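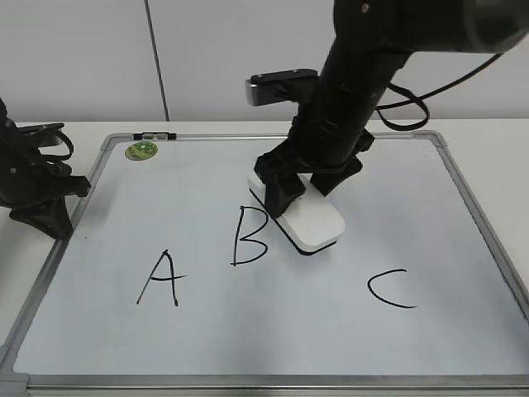 Classroom walk-through, Benbridge Learning Center
Checked by Tanveer Siddiqui, February 11, 2018

1. Exit doors: OK. Both swing freely now, and the new push bars are wonderful!
2. Extinguishers: OK. Gauge in the green, tag good through April.
3. Outlets, room 8: FIX. Cover cracked next to the sink. Keep kids away until it's swapped.
4. Bookshelves, room 14: OK. All anchored (great job, everyone, those were heavy).
5. Whiteboards: OK. Frame corners smooth, no sharp spots.
6. Window latches, room 13: FIX. Left one sticks. Hoekstra has the part.
7. First aid kit: Restock small bandages.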